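Setting up your cottage listing on Promoretti
Part 2: Rates, seasons and the calendar

By now you should have your account open and your address confirmed. If you haven't, go back to Part 1, because the Rates page stays greyed out until that's finished.

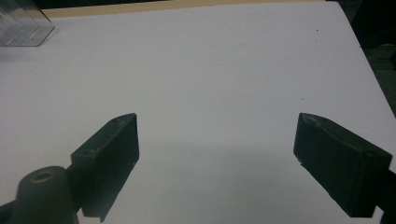

Before you start

Grab a cup of tea and your rates from last year, if you had any. I'm using my own place at Asmont the whole way through, so wherever you see my numbers, put in yours. All up it took me one evening, and a fair bit of that was me arguing with myself over long weekends.

You'll need:
- your low season and peak season weekly rates
- your cleaning fee
- the dates you want to keep for yourself
- the calendar link from any other site you're listed on (I'm on Prornulden as well)

Setting your seasons

1. Log in and click Rates, then Seasons. You'll see one long bar for the whole year, all in the one colour. Promoretti calls this your base season.

2. Click Edit base season and type in your low weekly rate. Mine is $718. Leave off the dollar sign and don't put in any commas or spaces, or it'll clear the box on you and you'll have to type it again.

3. Click Add season. Give it a name you'll recognise later. I called my first one "Summer" and my second one "Summer 2", and I've regretted it ever since, so maybe go with "School holidays" or "December peak" or something like that.

4. Pick the first and last nights. It's nights it wants, so if your guests are leaving on the morning the season ends, the last night is the one before.

5. Put in your peak rate (mine's $1092) and click Save season. The bar should change colour for those dates. If it doesn't, you've probably overlapped with another season. The older one always wins, so shorten that one first and then save the new one again.

Note: Rates are for the whole cottage, whether you've got two people coming or a full house. If you want to charge for extra guests, there's a separate box for that further down the page. I leave mine blank.

Minimum stays

6. Still on the Seasons page, open each season and find Minimum nights. It's set to one when you start. I have mine on 5 for peak and two for everything else.

7. Tick Allow gap bookings if you're happy for someone to take a shorter stay between two other bookings. I turned this on after my first summer, and it's filled a few odd nights that would've sat there doing nothing. You still get to say no to any of them.

Caution: Changing your minimum nights doesn't touch bookings you've already accepted, but it does apply to enquiries you haven't answered yet. Answer those first! I lost a lovely family from up the valley that way.

Fees

8. Click Fees, then Cleaning. I charge $80 a stay. Choose Per stay from the list. The list starts on Per night, and I had that wrong for nearly a month before Shirley Pelletier, who rents out the place two doors down from me, rang to ask if I'd gone mad.

9. If you charge for pets, firewood or linen, add each one as its own fee and choose whether it's optional. Optional fees show up as tick boxes for the guest when they book. Anything you don't mark as optional gets added to everyone's total, so do check it.

10. Click Preview as guest, choose any week in low season and look at the total. Then do the same for a week in peak. For mine I should see $798 for the low week and $1172 for the peak one, since the only fee I've got is cleaning.

Linking your other calendar

11. On your other site, find the export link for your calendar. On Prornulden it's under Availability, right down the bottom. Copy the whole thing, even though it's very long and ugly.

12. Back in Promoretti, go to Calendar, then Import, paste it in and give it a name. Click Save and wait for the green tick.

13. Now do it the other way around, taking the Promoretti link over to the other site. A lot of people skip this half and end up with double bookings.

Note: The two calendars don't talk to each other straight away. Mine can take a couple of hours to catch up. When I get a booking for the very next day, I go in and block the dates by hand on the other site.

Blocking your own dates

14. Click the first night you want on the calendar, then the last, and choose Owner stay. Guests just see the dates as unavailable. There's a notes box that only you can see, and mine is full of things like "gutters" and "Oluwaseun Igwe, hot water".

15. To free the dates up again, click anywhere on the block and choose Release. It doesn't ask if you're sure.

If the Chan lock on your front door is already hooked up, owner stays won't make a door code. You'll need to use your own. Setting up the lock is in Part 4.

Next: Part 3, House rules and cancellations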